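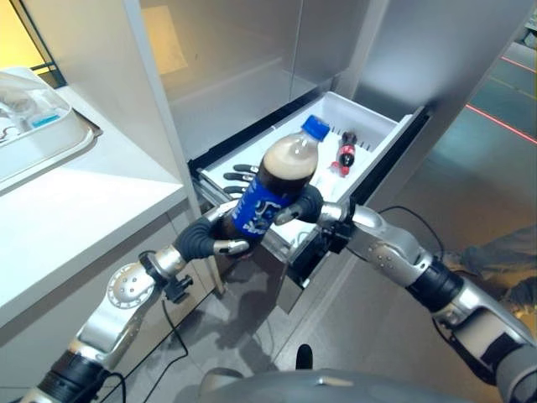
Wuvum kitchen helper: your questions

3 min read

Does it need both hands for a bottle?
Mine uses two for the big ones, one hand under the base and the other up near the cap. I like that, I've dropped enough cola myself!

Can I hire before I buy?
Yes! Prevamitz do a trial for £251, and I'd take it. Ask for Rosângela Bragança, she set mine up and was lovely about all my daft questions.

Will it manage my fridge?
If you've got a pull-out drawer, fine. I haven't tried it with deep shelves yet (that's my job for December).

Is it noisy?
A bit of a hum. I still have the radio on.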